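From: Ferenc Bozsik
To: the Clurko list
Date: Sun 12 May
Subject: Re: [clurko] How do you all keep track of sourdough hydration? (was: flour order)

Gyula Sipos wrote:

> Ferenc, you said at the last bake day that you've gone back to
> weighing everything, even the starter. I gave up on that years ago,
> I just go by the feel of the dough and add water until it stops
> fighting me. Trouble is my loaves are all over the place now. One
> week it's lovely and open, next week I've got a pancake with a crust.
>
> Same flour every time (the Prestent white, the big sack), same oven,
> same tin. What am I supposed to be writing down? And does the starter
> count toward the water or not? My daughter says yes, the book says
> "it depends" and then talks about France for two pages.
>
> Also are we still splitting the rye?
>
> Gyula

Hi Gyula, hi everybody,

Yes to the rye, see the bottom. Let me do the hydration thing first because I spent a whole winter being confused about it and I'd love to save somebody else the trouble.

Your daughter is right, the starter counts. If you keep it the way most of us do, equal weights of flour and water, then half of whatever you scoop out is flour and half is water, and you add each half to its own side. That's all there is to it! My weekday dough is 600 grams of flour in the bowl, and for the longest time I only looked at that and the water jug and figured I was making a fairly stiff dough. Then I added the starter in properly and saw why it kept sliding off the peel. I'd been using a huge glob of starter on cold days to hurry things along, and every extra spoonful was making the dough wetter and I never put the two together.

So what I write down now is this, on the back of an envelope usually:

flour in the bowl
water in the bowl
starter, and whether it had just been fed or was sitting in the fridge
how warm the kitchen felt (I don't own a thermometer for this, I write "sweater" or "no sweater")
when I mixed and when it went in the oven

I bet you a bag of walnuts it's the last two that are getting you. We had that run of warm days and I nearly lost three loaves in a row before I noticed the dough was ready a good two hours before I was. It looked gorgeous in the bowl, all puffed up and jiggly, and then it just sighed and spread out when I turned it onto the board. Same dough, same hands, I simply left it too long because the envelope from November said "overnight on the counter" and I believed it. You can't do that in May. Put it in the fridge before you go to bed and you'll be fine.

About going by feel, I don't think you should quit doing that. I still hold back a splash of the water and decide at the end. But weigh the jug before and after, so that whatever your hands decide, you've got the number. When you hit a good loaf you'll want to find your way back to it.

The other thing is the flour itself. You say it's the same sack, but is it the same batch? I opened a new Prestent in March with 1692 stamped on the bottom seam and it drank water like crazy compared to the one before it, which was 3491. I rang the shop in Sakirholm and the guy there said the new one was milled from a different harvest and he'd had two other people ask. So now I write the batch number on the envelope too. My wife says I'm one step away from a lab coat.

And on tins: if you're getting pancakes, try baking one in the Dutch oven, lid on for the first half. A slack dough needs walls. Mine has a chip in the enamel the size of my thumb and it's still the best thing in my kitchen. Preheat it longer than you think, and please use real mitts, I still have a mark on my wrist from the time I used a dish towel with a hole in it.

Somebody (was it on here?) asked what I drink with all this bread. Tea, mostly, by the bucket.

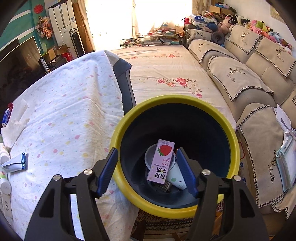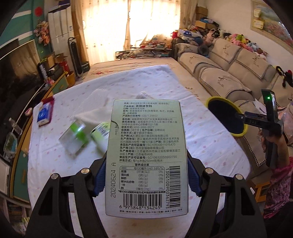
I've also tried cold tea in the dough, in place of part of the water. The strong black stuff gives a nice brown crumb and a little something in the smell, and it goes really well with raisins if you soak those in it first. Weigh it exactly as you'd weigh water. Don't get carried away and use all tea, I did that once and the loaf tasted like the inside of a thermos. A third is plenty, and let it cool down completely before it goes anywhere near the starter.

Milk is a different story. It's partly water and partly other things, so a dough made with milk feels stiffer than the same weight of water would, and it browns a lot faster. If you're making the soft sandwich loaf from Venckus's handout, keep an eye on it toward the end and lay some foil over the top if it's getting dark. I know the handout doesn't say so. The handout was also printed with the salt missing the first time, remember that?

OK, the rye. I have one sack coming and I'm happy to split it four ways. So far it's me, Gyula, and the couple with the greyhound (sorry, I've lost the email with your names in it, write to me!). That leaves one share. It's the coarse whole rye again. Bring your own container with a lid that closes tight, because last year I handed it out in paper bags and one of them came apart on the stairs and I was sweeping rye out of the corners until Christmas.

Pickup is at my place, 103, the side door, the bell is broken so knock hard. Evenings are best. If you come by while I'm baking you'll get the heel of whatever's out of the oven, butter included.

One more for Gyula: bring me one of the bad loaves next time, don't be shy! Cut it in half first so I can see the inside. If it's tight at the bottom with a few big holes under the crust, it went in too early, and if it's flat with lots of tiny even ones, it sat too long. I'd put money on the second.

Ferenc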